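The Back Room Comes Forward

Small grocers in Wultport are rethinking how they store, buy and sell household goods

For most of its history, the independent grocery trade in Wultport treated household cleaning goods as a sideline. Food brought customers through the door, and soap, bleach and glass cleaner filled whatever space was left. A study of 75 neighborhood shops, completed in August by the Nekura Institute for Local Commerce, suggests that this arrangement is changing.

The institute found that household goods now take up more than 16 percent of shelf space in the shops it visited. Owners reported that these products spoil less often than food, need no refrigeration and can be ordered in larger amounts. They also tie up money for longer periods, a serious matter for a business with limited credit.
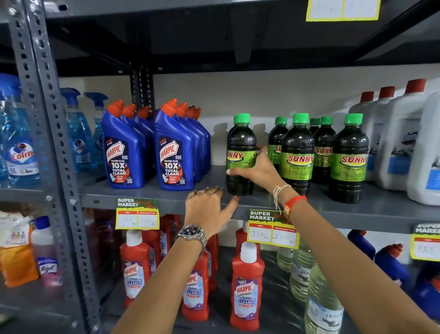

Glass cleaner and toilet cleaner on metal shelving. Photo: Nekura Institute for Local Commerce

Joint buying has eased part of that burden. Under the Tirkden Purchasing Agreement, 40 shops place their orders together and receive deliveries from a shared warehouse near the rail yard. A member may request a single case of a product that a wholesaler would otherwise sell only by the pallet. Štěpánek Wholesale, the main supplier under the agreement, delivers to each district three times a month.

Members are still divided over how much choice to offer. Some carry one brand of each product and keep the price low. Others hold that customers who cannot find their usual brand will take their entire shopping list elsewhere. The agreement leaves this decision to the individual shop, although it sets a minimum order for slower lines.

Storage remains the most common complaint. Many of the older buildings on the harbor streets have narrow stockrooms and steep cellar stairs, and city rules require that cleaning products be kept apart from food. The institute has asked the city to extend its storefront repair grants to cover shelving and stockroom work. A decision is expected with the next municipal budget.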